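Skulby Ear Notes

README, last revised Apr 27, 2020

What you get

A table of 4000 visit notes for dogs brought in with ear trouble, typed up from the paper cards of two small-animal practices, Bedine and Undell. Each row is one visit. A dog that came in five times has five rows, and if you forget that you will get very exciting results that are wrong.

Files

visits.csv: the main table
checked.csv: the 900 rows that Mi-kyung Seol read again against the original cards
codes.txt: what the short codes mean, as far as we could work them out

Columns in visits.csv

dog_id: made up by us, stable across visits within one practice. A dog that changed practices gets a new one.
age_years: as stated by the owner. Look at how many dogs are exactly 10 and decide how much you trust it.
breed: free text. "Spaniel," "spaniel x" and "cocker?" are all in there. We left them alone.
ear: L, R, B or blank. Blank does not mean both.
smell: yes, no or blank. Undell vets hardly ever wrote "no," so a blank from Undell could be anything.
swab: whether a sample was looked at under a microscope. It says nothing about who looked.
treatment: product type only. We removed brand names.
outcome: see below before you use it.

About the outcome column

I would drop it if it were up to me alone. "Resolved" was written down when the dog came back and the ear looked fine. It was also written down, at Bedine at least, when the dog did not come back at all and someone was tidying the cards at the end of the year. Those two things are very different. Some of those owners may have had a dog with a healthy ear. Others may have gone to another vet, or given up and lived with the head shaking.

So please don't use this table to claim that one ear cleaner beats another. We have already seen one draft that tried.

Things people ask for that aren't here

Diet. Neither practice recorded it in any steady way, and I doubt you could rescue anything from the margins. Swimming is mentioned now and then, mostly in July, when the vets had it on their minds. The old line that floppy ears cause infections is repeated in a 1965 handbook that Undell kept by the phone, and I suspect it shaped who got a swab and who didn't. Treat any breed pattern with that in mind.

How it was checked

Mi-kyung read the 900 rows with the typed version hidden, then compared. The ear and swab columns held up well. Age and smell were worse. I-seul Son wrote the script, named Onyeka, that flags impossible dates and repeated rows. It catches typing slips. It can't catch a vet who wrote L and meant R — and I don't believe anyone who says theirs can.

Use

Fine for teaching, for practicing text cleanup, and for counting how often something was written down. Not for choosing a treatment. If your dog's ear hurts, smells or bleeds, see a vet and leave the spreadsheet closed.

Known problems

Some Undell cards were copied onto new cards when the old ones filled up, and a few visits may be in the table twice with slightly different wording.

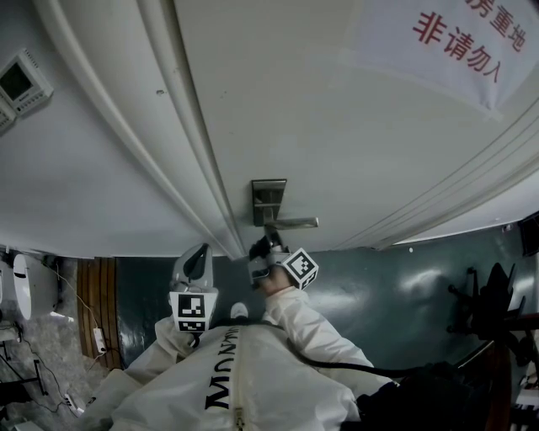
If you find a pair of those, send I-seul both row numbers and don't delete either one. Onyeka only matches exact repeats, and I would like to see the wording before we decide which row stays.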